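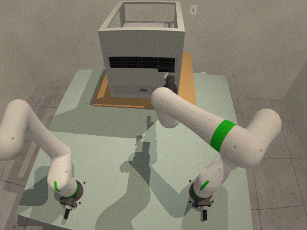 Grauer Schrank, mintgrüner Tisch.

Mittwoch, kurz nach zehn am Abend

Die Hälfte der Küche ist verpackt. Ich habe heute früher Schluss gemacht und war um vier zu Hause, dann bis acht durchgearbeitet, mit einer Pause für Tee. Die Gläser stecken in Zeitungspapier, die Teller stehen hochkant, so wie es auf dem Merkblatt von Vameck steht. Die schicken zum Umzugsvertrag ein Blatt mit, auf dem alles erklärt ist, auch Sachen, die man sich denken kann. Bücher in kleine Kartons. Ja.

Zwei Schubladen habe ich nur umgekippt und aussortiert. Darin lagen drei Dosenöffner, von denen einer funktioniert, Gummiringe, die beim Anfassen zerbröseln, und die Bedienungsanleitung für einen Toaster, den ich seit Jahren nicht mehr besitze. Außerdem der Ersatzschlüssel für den Briefkasten, den ich im Winter für viel Geld habe nachmachen lassen. Jetzt habe ich drei Schlüssel und muss alle drei abgeben.

Am Vormittag kam die Mail von der Hausverwaltung. Sie wollen 300 Euro von der Kaution einbehalten, bis die Nebenkosten abgerechnet sind. Das darf sie wohl, ich habe es in der Mittagspause nachgelesen. Geärgert hat es mich trotzdem, ich hatte das Geld für die Lampen in der neuen Wohnung eingeplant. Dann hängen dort eben erst einmal Glühbirnen.

Den Stromzähler habe ich auch schon abgelesen, zur Probe: 1437. Der Kasten ist im Keller hinter dem Fahrradraum und das Licht geht dort nach einer Minute aus. Am Tag der Übergabe nehme ich die Taschenlampe mit, falls ich sie bis dahin nicht einpacke.

Abendessen von Liao geholt, gebratene Nudeln und die Suppe mit dem Tofu. Ich habe dort die letzten Jahre fast jede Woche gegessen und noch nie etwas anderes als vier Gerichte bestellt. Heute wollte ich eigentlich die Auberginen probieren und habe dann doch wieder Nudeln genommen. Gegessen habe ich auf dem Boden im Flur, weil der Tisch voll steht.

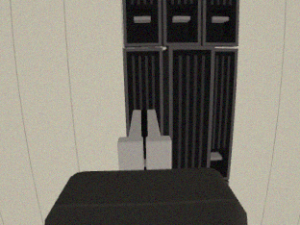
Danach noch die Liste für Colledska geschrieben. Anmeldung beim Amt, Termin für den Internetanschluss, Müllabfuhr herausfinden, Hausarzt suchen. Beim Hausarzt habe ich bei zwei Praxen angerufen. Eine nimmt keine neuen Patienten, bei der anderen lief ein Band. Ich versuche es nächste Woche noch einmal, am besten gleich um acht.

Die neue Wohnung ist kleiner als diese, hat aber einen Balkon nach Westen. Ich habe noch einmal den Grundriss aufgezeichnet und das Sofa hin und her geschoben. An der langen Wand passt es nur, wenn das Regal ins Schlafzimmer kommt. Dann geht dort die Tür nicht mehr ganz auf. Vielleicht verkaufe ich das Regal. Es war schon beim letzten Umzug wacklig und auf der Rückseite fehlt eine Leiste.

Was mir fehlen wird, weiß ich noch nicht genau. Der Bäcker unten jedenfalls nicht. Der Weg am Kanal schon, vor allem jetzt im April, wenn es morgens hell ist und noch wenig Leute unterwegs sind. In Landanmont bin ich länger geblieben als irgendwo sonst seit der Schulzeit. Als ich herkam, wollte ich zwei Jahre bleiben. Ich erinnere mich, dass ich damals nicht einmal die Bilder aufgehängt habe, sie standen lange hinter der Schlafzimmertür. Jetzt muss ich die Löcher in der Wand zuspachteln.

Spachtelmasse steht auf dem Zettel für morgen, dazu Klebeband und noch mehr Müllsäcke. Der Rücken tut weh, links unten, wie immer nach dem Tragen. Wärmflasche ist schon eingepackt, im Karton mit den Handtüchern, und der steht ganz unten. Ich lasse ihn zu und gehe jetzt ins Bett.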